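How Do You Compare Robot Grippers?

A gripper is the part of a robot that holds things. It sits at the end of the arm, where your hand would be. Grippers come in many shapes, and engineers test them side by side before they choose one.

Three types to know

Two-finger gripper. Two flat fingers close like tongs. It is strong and simple, but round objects can roll out of it.

Suction gripper. A rubber cup sticks to a surface when air is pumped out. It works well on flat, smooth things. It does badly on cloth and crumbs.

Many-finger gripper. It bends around an object. It has more motors, so it costs more and needs more repairs.

Start with a human hand

The hand is the gripper that all the others are measured against. Before the Stoltari test in October, engineer Dušan Angelovski made a list of the grips people use during ordinary jobs at home. Some jobs need a different grip from each hand at the same time.

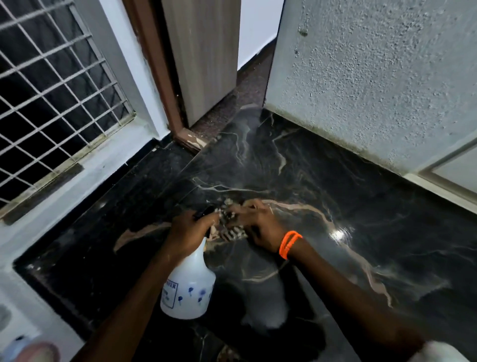 Left hand: a grip around the neck of a spray bottle. Right hand: fingers pressed to the floor, pinching at a small crumpled mass. 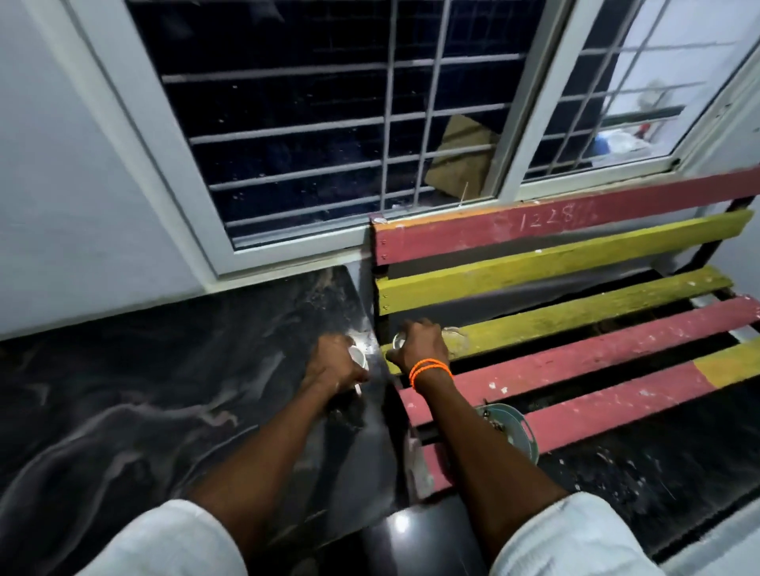
Left hand: a grip on a small white cup. Right hand: a grip on a small clear one.

What the test measures

The Stoltari test used two grippers, the Sorden (two fingers) and the Vurness (many fingers). Each one was fixed to the same arm and run by the same controller. If you change the arm as well as the gripper, you cannot tell which one caused the result.

Each gripper made 3000 tries at picking up an object. There were 40 different objects. A try counted as a success if the object was lifted and held for five seconds.

The Sorden dropped or missed the object 782 times. The Vurness dropped or missed it 700 times. Most of the misses for both were on thin or clear objects. Clear plastic is hard for a robot's camera because light passes through it, so the edge is difficult to find.

Words to remember

Controller: the computer that tells the arm and gripper when to move.
Force: how hard the gripper squeezes.
Payload: the heaviest thing a robot can lift safely.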